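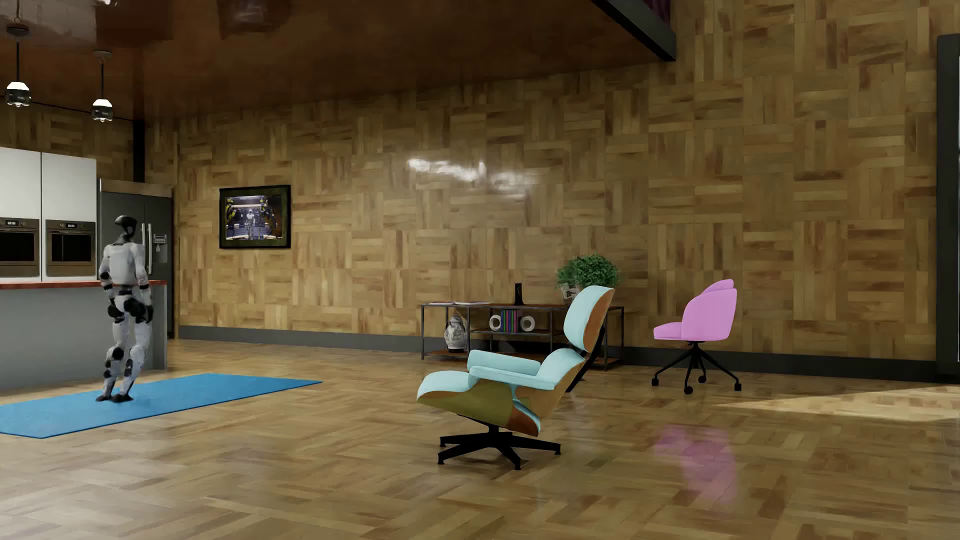

A reader wrote in after my last post to say that I was kidding myself about the sourdough, and that any loaf needing 4 days of attention had better be able to drive me to work at the end of it. I laughed out loud at that one, and then I went and fed the starter anyway.

So, the bread update, for those of you who have been asking (and the two of you who have begged me to stop). I started back in March with a recipe copied off the back of a Fusgate flour bag, when flour was still something you could just walk in and buy in Ernenmont. It called for 501 grams of bread flour, and I have never figured out what that one extra gram is for. I put it in every time, though! I'm a little superstitious about it by now.

My first loaves were flat as a dinner plate and sour enough to make your eyes water. We ate them toasted, with a lot of butter, and said nice things. Then I moved the jar off the windowsill to the top of the refrigerator, where it's a good bit warmer, and the whole business changed. The dough started puffing up overnight the way it does in other people's kitchens, and the crust came out dark and blistered and sang a little as it cooled, which I had read about and never believed.

I've been using some 300 grams of water, less when it's muggy out, and I fold the dough whenever I walk past it. That's about as scientific as I get. My mother measured everything with the same chipped teacup and her rolls were the best on Mavurley Road, so I figure it runs in the family.

The rye is another story. I tried it last week and it stuck to the bowl, the counter, my wedding ring and the faucet, and I'm still finding bits of it behind the toaster. If any of you have a rye that behaves itself, please leave it in the comments. I've got half a bag left and I'm too stubborn to throw it out.

Next time I'll write up the cinnamon raisin, assuming there's any left to take notes on.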